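4.2 Hand-held collection at home

The claim we set out to test is a common one in hobby write-ups: that a pair of hand-held grippers, built on a kitchen table or in a shared workshop, will gather training data for folding clothes as well as a lab setup does. We built two units at the Tillcombe workshop from the published Lozano plates, with changes to the linkage described in Section 3. Our view after a season of use is less rosy than the write-ups we read before starting.

The build itself gave little trouble. Flat plates are easy to cut, and the slots along the arms save weight and leave somewhere to route a tie if a cable needs holding. The four pivots were another matter. Tightened enough to take out side play, they made the jaws stiff, and Soler's wrist was sore by the end of a session. Loosened, they let the fingertips cross slightly under load. We settled on a thread-locked middle setting and do not claim it is a good one. The first set of pads was too hard to hold a thin hem against a mattress and was replaced in March with a softer rubber.

Collection took place on beds in two homes, one in Tillcombe and one in Kolthorpe, with the clothes and bedding that were already there. We kept 313 episodes. Each began with a garment spread flat and was meant to end with it folded. Figure 4 is taken from the view of one gripper, with the jaws open just short of a dark garment and the second unit in use at the right. Two things in it bear on the results. The far half of the view is smeared by motion while the near fingers stay sharp, so a tracker that leans on distant features has little to work with at the moment it matters most. The garment is also close to uniform in tone, and its edges are far easier to find than any fold or seam inside them.

Coetzee labeled tracking loss by hand in all kept episodes and found 30 in which the pose jumped during the approach. A further 11 had a clean pose but a grasp that picked up the bedding along with the garment. The Evalico scoring script passed every one of these 11, as it checks only the final outline of the cloth. We think this is a serious flaw in how home-built rigs are being compared — a rig can score well while teaching a policy to pinch the sheet.

Slowing the operator down did reduce the smearing. It also produced folding that looked like no one's normal folding, and whether a policy trained on it would be of use to anybody is a question we can't answer with the data we have. Earlier reports that show only slow, well-lit takes on a bare table should be read with this in mind. We repeated part of the Kolthorpe set at both speeds, and the comparison is given in Section 4.3.

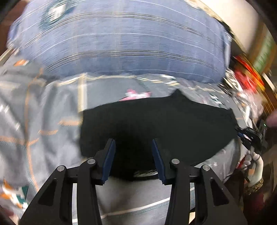

Figure 4. Approach to a flattened black garment on a patterned duvet, gripper view, jaws open.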